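Bruscombe gym room: loose items register

Version 2, September 2022
Maintained by Corina Ammann and Vinzenz Holzer

This register lists the small portable items found in the weights room at Bruscombe and where each one was lying when it was logged. Fixed equipment is listed only as a location.

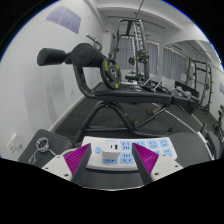
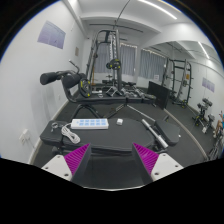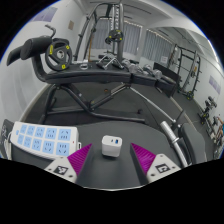 White power strip and cube charger on dark padding, category "electrical".

Contents

items.csv – one row per sighting, 2773 rows
places.csv – the 16 named places used in items.csv
changes.txt – corrections made after version 1

Fields in items.csv

item_id: integer, kept for the life of the item
category: electrical, bar fitting, plate, handle, personal, other
colour: main colour only, lower case
place: must match a name in places.csv
attached_to: item_id of another item, or blank
note: free text, English

Categories

Electrical covers power strips, chargers, adapters and cables. Of the 2773 rows, 888 are in this category. A charger gets its own row even when it is plugged into a strip. In the first picture the charger is in the left part of the strip, so attached_to holds the strip's item_id. In the third it stands by itself on the padding beside the strip, and the field is left blank.

Bar fitting covers spring collars and clips. The silver collar with wire handles in the first picture is logged here. Barbells are not logged.

Plate is used for any weight plate, wherever it is resting or hung. The black plates with yellow in the second and third pictures belong to this category. Weight in kilograms goes in the note if it can be read, and is never guessed.

Cables are logged separately if they can be told apart. If not, the whole bundle is one row with "mixed" in the note. The coiled white cable in the second picture is one row and the dark cluster of cords beside it is another, marked mixed.

Places

Place names refer to the surface an item is resting on. A bench has two places, seat and back pad. An item across two surfaces is given the one that carries most of it. Floor is a single place for the whole room. Dumbbells on the floor by the Smith machine are outside the register.

Known problems

Grey and black padding were mixed up in early rows. Solène Millet corrected most of these in February, but item notes may still say "black pad" for a grey one.

Light blue was entered as "blue" throughout version 1. The colour field follows the main colour, so a white strip with light blue panels is "white".

Identical chargers cannot be told apart. Two rows with the same item_id may refer to different units.

Use

The register was made for planning storage and for checking where things end up between sessions. It is not an electrical safety record and holds no test dates. Personal items are listed by type only – no names, no owners.

Corrections go to Roswitha Wieser with the item_id and the field to be changed.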